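# Avaliação do tampo de trabalho Nostska, acabamento liso cinza-claro
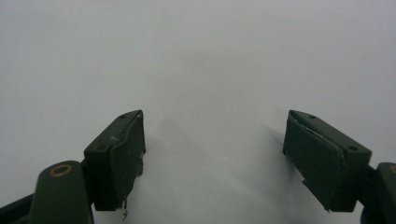

*Tempo de leitura: 3 minutos*

A presente avaliação diz respeito ao tampo de trabalho Nostska, na versão lisa cinza-claro, adquirido para as bancadas do setor de encadernação e pequenos reparos da oficina Prikelov. O produto foi fornecido pela Trerent, com entrega em peças já cortadas na medida solicitada. O período de uso considerado neste parecer é de 7 meses, em regime contínuo e sem manutenção especializada.

## Critérios adotados

Foram observados o acabamento da superfície, a facilidade de limpeza, o comportamento sob luz artificial, a resistência a riscos e a qualidade da fixação. Não foram realizados ensaios de laboratório. As conclusões decorrem do uso corrente e das anotações feitas pela equipe ao término de cada turno.

## Acabamento e leitura visual

O tampo apresenta tonalidade branco-acinzentada clara, sem estampa e sem textura aparente. A escolha de uma superfície desprovida de veios ou pontilhados foi deliberada: no trabalho com linhas, agulhas e pequenos recortes de papel, qualquer padrão decorativo dificulta a localização do material. Fios de tom bege ou acinzentado, que no tampo anterior, de padrão amadeirado, costumavam passar despercebidos, são agora identificados com rapidez. Ferramentas de cor escura destacam-se com nitidez.

Registra-se, como ressalva, que materiais muito claros perdem contraste. O papel japonês e a linha crua exigem o uso de uma folha de apoio mais escura, que a oficina passou a manter junto a cada bancada. A versão grafite da mesma linha resolveria essa dificuldade, mas criaria outra com as peças de couro preto.

Sob iluminação direta, a superfície não produziu reflexos incômodos. Em bancadas com luminária posicionada muito próxima, percebe-se uma área mais brilhante no centro, o que se corrige com o deslocamento do braço da luminária.

## Limpeza

A limpeza diária é feita com pano úmido e detergente neutro diluído. Resíduos de cola à base de água saem sem dificuldade enquanto frescos; depois de secos, requerem espátula plástica e alguns minutos de umedecimento. A cola de contato mostrou-se mais problemática e deixou, em duas peças, um halo ligeiramente amarelado que não foi removido por completo. O folheto que acompanha o produto é omisso quanto aos solventes admitidos, falha que se espera ver corrigida pelo fabricante.

## Resistência

O corte direto com estilete não é recomendado. As marcas decorrentes de lâmina são finas, porém permanentes, e tendem a acumular sujeira. Com o emprego de base de corte, as bancadas conservaram o aspecto original. O arraste de prensas metálicas de pequeno porte não causou danos, desde que providas de pés de borracha. Não houve empenamento, mesmo nas peças de maior vão.

## Instalação

O conjunto inclui suportes, parafusos e um gabarito de papel para a furação. O gabarito é de boa qualidade, embora as legendas estejam impressas em corpo demasiado reduzido. A montagem de cada bancada demandou uns 20 minutos, com duas pessoas. As bordas vêm seladas de fábrica; nas peças cujo corte foi ajustado no local, a selagem teve de ser refeita com fita própria, vendida separadamente.

Uma das peças chegou com um canto lascado. A Trerent efetuou a substituição sem custo, mediante envio de formulário, e a nova peça foi recebida em setembro, dentro do prazo informado.

## Custo e alternativa considerada

O valor total da aquisição foi de R$ 2657, incluídos os acessórios de fixação. O frete, de R$ 600, foi cobrado à parte e deve ser levado em conta por instituições situadas fora da região de entrega habitual do fornecedor.

Na fase de cotação, examinou-se também o tampo Sârbu, de preço inferior. A amostra recebida possuía superfície levemente granulada, na qual o pó de lixamento se depositava e resistia ao pano. Por esse motivo, a proposta não foi aceita, sem prejuízo de sua adequação a atividades menos minuciosas.

## Parecer

Recomenda-se o tampo Nostska para bancadas de trabalho manual fino, observadas as restrições relativas ao corte direto e à cola de contato. Para as bancadas destinadas exclusivamente a papéis claros, sugere-se solicitar amostra da versão grafite antes da compra. A oficina manterá o produto em uso e encaminhou ao fornecedor pedido de esclarecimento sobre os solventes compatíveis, ainda pendente de resposta.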